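Sorting the Wash: Your Questions
Bevside home pages – laundry and linen 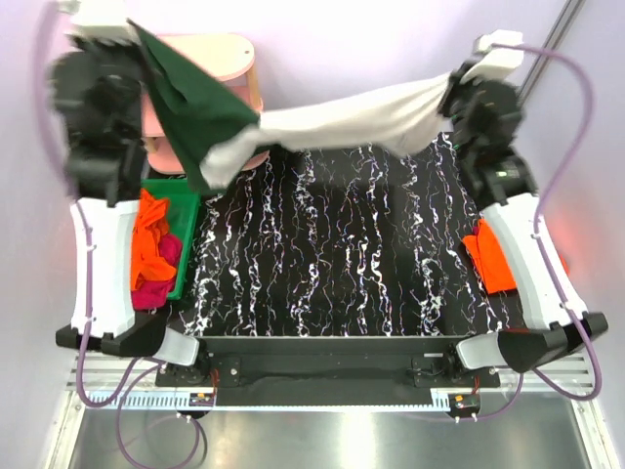 I get more mail about sorting washing than about anything else I write on, which still surprises me a bit. So I've pulled the ones that keep coming back onto a single page, and I'll add to it when I get a spare evening. Most of them boil down to colour. A dark green cloth and a white one, both in need of folding, are about as simple as a pile gets, and even those two I'd rather have apart before I start, with the green going in its own bin.

Do I really need to separate whites from darks?
I do, yes. Plenty of people wash everything together on cold and get away with it for years, but my whites went a sad dishwater grey when I tried it. New dark greens and navies are the worst for it, so give those a few washes on their own first.

How many bins or baskets should I have?
I get by with 2, a lights and a darks. I had a fancy four-way hamper once (the Palma, if you remember it) and the family ignored every label on it!

Should I sort before the wash or after?
Both, sorry. Colours before, and then by whose cupboard it's going to once it's off the line.

My cloths come out all twisted together. What am I doing wrong?
Probably overloading. Anything long and light loves to wrap itself around whatever's next to it. Find a corner of each one, pull gently, and don't yank from the middle or you'll stretch the hem. Then give it a good snap and hold it by two corners – most of the creases drop out before you've gone anywhere near the iron.

What size are your tea towels? Mine never fold evenly.
Oh, nothing special. The big ones are Penosico, 101 cm long, and they fold in thirds quite happily. If yours have shrunk crooked, line up the two best corners and let the other end do what it likes.

Can I use the same sorting for tablecloths?
Pretty much. My largest is 156 cm across and I fold it on the bed, as the bench is too small. Wine stains get treated first, though, whatever the colour.

Is the Potevitz folding board worth it?
For shirts, maybe. For flat cloths I wouldn't bother, I used mine for roughly 38 days and it now lives behind the dryer.

How often do you do all this?
Little loads, most mornings, before eight if the weather's any good. In October I can have the lot dry by lunch.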